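Windby Canvass Kit

Item 1227 - In stock

I put the first Windby kit together on my kitchen counter the fall my side lost a town council seat by five votes. Five! I'd been knocking doors since the end of summer with a clipboard that leaked rain down my sleeve, a pen on a string, and a walk list that turned to oatmeal by the second street. So I'm not neutral on the subject of good canvassing gear, and I won't pretend to be.

What you get is a hard-backed folder with a clear rain cover, a neck strap that doesn't saw at your collar, two pencils (pencils write in the cold, pens quit on you), a pad of "sorry we missed you" cards, and a pack of blank walk sheets. The sheets are the part I fuss over most. There's a wide column for notes, because "dog, side door, mad about the bypass" is worth more to your candidate than any checkbox, and the boxes are big enough to hit with gloves on.

The kit works for any party and any kind of race. I've shipped it to school board hopefuls, to folks fighting over a library levy, and to both sides of the same county primary (I found that out later and I still think it's pretty great). 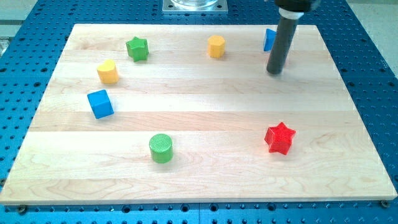

Colored blocks on a maple board.

A word on the folder, since I get emails. The old one came from Dusari and had a metal clip on top. Good clip, but it rusted. The current one is made by Skeltar and has a wide elastic band in place of the clip, and it holds a full turf packet without bowing. If you have the older model and like it, keep using it - the new rain cover fits both.

The neck strap has a breakaway clasp now. I added it after I got mine caught on a storm door in front of a very undecided voter.

Sheets come in the Mirzaei layout, with odd house numbers on the left and even on the right, so you can work both sides of a street without flipping pages. Some field directors hate it. If yours does, pick "plain list" at checkout and I'll swap it for no charge.

Details
Folder: hard back, side pocket, elastic band
Rain cover: clear, fits over the folder and your hand
Pencils: 2
Walk sheets: Mirzaei layout or plain list
Refill packs: sold separately, item 965

Ordering for a whole campaign
Please order early. Everybody wants kits the last week before Election Day, and by November I'm packing boxes at midnight and out of patience with the tape gun. If you're running in a spring primary, now is a lovely quiet time to buy. Email me before you place a big order and I'll tell you straight whether I can get it there on time.

Returns
Send back anything you haven't written on and I'll refund it. I can't take back used walk sheets, and please don't mail me any - they've got your neighbors' addresses and opinions all over them! Shred those at home.

Page updated 1/20/20. The refill packs are back, and the plain list sheets now have the wide notes column too.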